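CRENSHAW, 3 Jun 2022

# Clistar Shares What It Has Learned So Far About Robots and Everyday Housework

*The company's new report says tidying is coming along, dusting a shelf is harder than it sounds, and most families should keep their brooms for now*

Clistar, which has been working on home robots with two arms for the better part of four years, is today releasing a plain-language report on the question its people get asked at every family dinner and every trade fair: can a machine do the chores yet? The answer runs to 68 pages and is free to anyone who would like to read it. For those who would like it shorter than that, the answer is "a few of them, slowly, and with somebody close by."

The report is called *Wurum at Home*, after the Wurum program, under which Clistar has been trying out household tasks in ordinary lived-in rooms. It covers 28 homes in and near Crenshaw and the small shop floor of Ustex, a maker of work aprons and canvas bags that kindly let the team in to try folding, sorting and bin emptying between shifts. The trials wrapped up in May, and the writing took a good deal longer than anyone had planned, as writing tends to do.

Clistar would like to thank every household that took part. People moved their cars, shut their dogs in bedrooms, made tea, and put up with a great many questions about where the spoons go. We asked them please not to clean up before we came, and most of them (bless them) managed to resist.

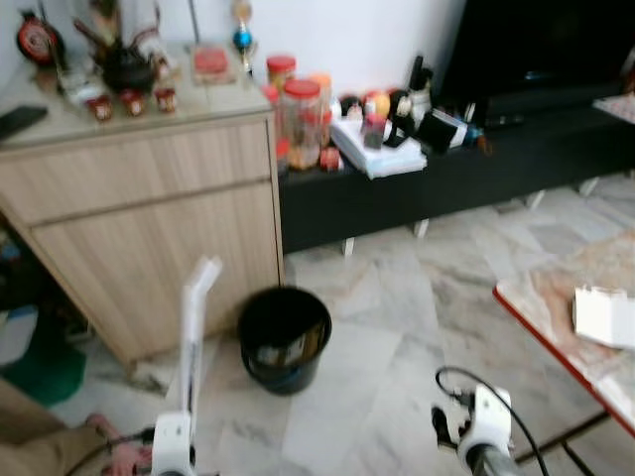
**Alaric Begay**
Head of Home Trials, Clistar

When I joined this company I thought the hard part would be the heavy things. I pictured laundry baskets, full buckets, sacks of rice. My grandmother, who raised five of us in a house with one good closet, set me straight over the phone. She said the heavy things are easy, you just pick them up, and it's the little things on top of the cabinet that take your whole morning. I wrote that down on the back of an envelope and it ended up as the title of our second chapter.

Think about a living room where people really live. There's a cabinet with a phone lying on it, a pot with tall stems, three little red jars in a row, some small clear glass pieces and a trophy-like figure toward the back. Next to it there's a long black stand with the television, and snack jars have found their way onto that too, along with a stack of something white and a tall bottle. You or I could wipe down both of those in a few minutes while talking to somebody in the kitchen. We'd lift the phone, slide the jars over, go around the pot, and put it all back without once thinking about it. A robot has to work out every one of those moves, and clear glass is still a real headache for it, because so much of what it sees is whatever happens to be behind the glass.

Then there's the matter of what belongs where. I could give a robot a rule that food goes in the kitchen, and in plenty of homes that rule would be wrong by lunchtime. A jar of snacks by the television may be exactly where the family wants it! We had a long and quite heated talk about this over sandwiches one afternoon, and where we landed was that the machine should ask. In the later trials it did ask, and people told us they liked that a lot more than they'd expected to. They also told us it asked too often, so we're working on that.

I'm proud of what the team has done. I also still do my own dusting, and I'd be fibbing if I let anybody think otherwise.

## What went well

The report goes through the chores one at a time, and it's happy to give credit where credit is due. Picking up soft or sturdy things from an open floor and placing them in a bin went well in most homes, and so did gathering dry, unbreakable containers from a low table. Folding hand towels was slow but tidy. At Ustex, the robot sorted finished aprons by size into three piles at a pace the shop manager described as "about like my nephew in his first week," and she was kind enough to add that she had kept the nephew.

Emptying a small wastebasket turned out to be a nice surprise. A round, open bucket gives a gripper a good plain rim to take hold of, and as long as the basket stood out in the open, with no curtain or cord beside it, the job was completed more often than any other in the study. It did less well when there was a liner tucked over the edge, and the team has a fair bit to say on the subject of liners in chapter four.

## What didn't go so well

Crowded surfaces were the hardest of all, just as Mr. Begay's grandmother said they would be. When a shelf or cabinet top held a great many small things standing close together, the arms had trouble getting fingers around one without nudging its neighbor. Tall stems in a pot were a special worry, as they sway and spread at the top, well away from the part you would want to hold. The team ended up teaching the robot to leave such pots alone and wipe around them, and several householders said that's what they do themselves.

Shiny floors caused some trouble too. Polished tile and marble throw back light from windows and lamps, and in the early trials the robot would now and then slow down in front of a bright patch as though it were a thing to be stepped around. Newer software has helped with this, though a sunny morning can still bring it on.

The narrow spaces under and beside furniture remain mostly out of reach. Anyone who has gone after a lost toy with a yardstick knows what kind of spaces we mean. The grippers used in the Wurum program are good at working in front of the body and not much use for fishing about in the dark, and the report says plainly that we don't expect this to change within the next year.

Speed is the other thing people will want to know about. Clearing a low table took almost 6 minutes on a typical try, and a person in no hurry at all would have been done well before that. Clistar thinks a slow helper can still be a welcome one, particularly for people who find bending or reaching painful, but we would rather say the number out loud than have someone find it out in their own living room.

## A person in the room

Every trial in the report was run with a trained member of the Clistar team within arm's reach, and that's how we mean to go on for the time being. Their work takes up a whole chapter, and it may be the one we'd most like people to read. They guide the arms through a new chore, keep cords clear, stop the machine when it's about to do something silly, and start it again. They sit on a lot of floors. A chore that looks like it was done by a robot has very often been done by a robot and a patient person together, and we think any company in this line of work ought to be open about that when it shows off what its machines can do.

For the same reason, the results tables mark each try according to how much help was given. A chore finished with a hand on the arm isn't counted together with a chore finished alone. Some of our own engineers grumbled that this made the tables look gloomy, and they do look a bit gloomy in places, but they are easy to read and we believe they are fair.

## What comes next

Starting this fall, Clistar will widen the Wurum program to 100 homes. We're looking for all sorts: upstairs apartments, farmhouses, houses with toddlers, houses with collections of things on every flat surface. There's no need to own anything modern or to know a thing about computers. The only firm requests are a working outlet, a doorway wide enough for the base to roll through, and a grown-up at home for the whole visit.

Each visit takes one afternoon. Before anything is switched on, the team will walk through the rooms with you and note anything you don't want touched, and those things will be left alone. Recordings from inside a home are used for improving the robot's work and are not shared outside the company unless the household agrees in writing. You may change your mind afterward, and several people in the first round did so with no hard feelings on either side.

Ustex will also stay on as a shop-floor partner. The next job on its list is matching straps to bags, and the people who do that job now have been asked to help decide which parts of it they'd be glad to hand over. Untangling the straps was at the top of everybody's list, and unhappily for all of us it's also the part the robot finds hardest.

## About Clistar

Clistar builds two-armed robots for use in homes and small workplaces. Its offices and workshop are in Crenshaw, in a former tile showroom that still has very good light. The company welcomes visits from schools, seniors' groups and anyone curious, and asks only for a little notice so that the coffee can be made.

Printed copies of *Wurum at Home*, in regular and large type, can be requested from the Clistar front desk. Households interested in the fall visits should ask for the Home Trials team, and reporters who would like to speak with Mr. Begay may reach him the same way. He is usually easiest to catch in the early afternoon.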